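Cidadville House, Shared Living Group
Minutes of the household meeting, 2021-01-05 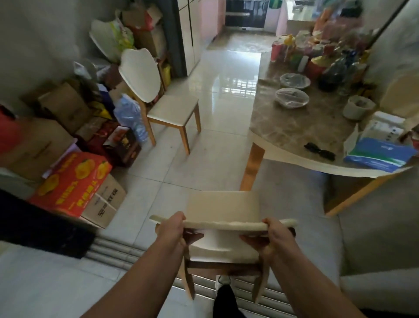

Dining area, chairs and table (see item 2)

Present: residents of both floors. Apologies: none received.

1. Previous minutes
Approved with one correction. The cost of the hallway shelf was 70, not 5 as printed.

2. Dining chairs
The chairs with the off-white seats were discussed. The front rim of at least one seat is worn and slightly frayed. Two options were put forward:
a) re-cover the seats only, quoted by Nuda at 70 per chair;
b) replace the full set and table, quoted by Clisach at 1070.
Option b was felt to be too much money while the table is still sound. Agreed to have one seat re-covered first and look at the result before ordering more. The light wooden legs are to be left as they are.
Residents asked that chairs be lifted when moved and not dragged across the white tile. Felt pads will be bought for all the legs.

3. Dining table
The back of the table has become a storage area for bottles, jars and bags. Agreed that sauces and dry goods go in the kitchen cupboard, second shelf, and that anything without a name on it may be used by anyone. Bowls of food under plastic wrap can stay out until the meal is over and then go in the refrigerator. Personal items such as cups and sunglasses should be taken upstairs at night.

4. Boxes along the gray wall
The boxes and bags on the left side of the room were raised again. Empty cartons are to be flattened and put out with the recycling. The orange-red fruit box and the dark red gift box are to be kept back until their owners have been asked. A request to use the space for a low cabinet was held over.

5. Storage unit
The rental with Ķēniņš runs to the end of August. No decision needed yet. One resident would like to give it up early and will find out what the notice period is.

6. Any other business
The floor grate needs vacuuming between the ridges. Added to the cleaning list.

Actions
Order felt pads: ground floor.
Take one chair to Nuda: upper floor.
Flatten cartons: everyone, before the next collection.

Next meeting: to be posted on the kitchen door.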